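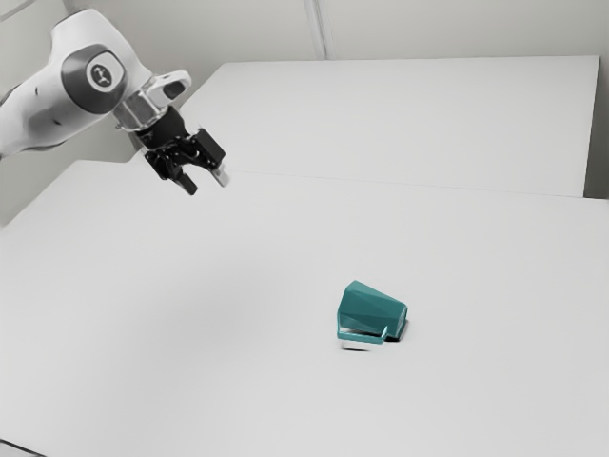 *The simulated cell with the gripper open and the teal mug on its side.*

Sunday, October 19, 2025

The Welen cell has been maintained as a simulated copy of our Grerkton bench since February. This entry records the current setup procedure for colleagues at Flollumport, who will begin using the same files.

Each session starts with the arm at its home position and the fingers fully open. The mug is then placed by script. We run 400 placements per set, and 300 of these begin with the mug lying down, as the handle changes which grasps are possible.

The Nuttall configuration file required one repair this month. The fingertip offset had been entered twice, and the hand closed 20 mm short of its target. The duplicate entry has been removed, and a check of 25 grasps was completed with the corrected value.

Two items remain open. Contact friction on the tabletop is still set by hand – a shared value will be agreed upon with Flollumport – and the mug model needs a finer mesh before the handle grasps are scored. Until then, please keep a copy of the old mesh in the archive folder.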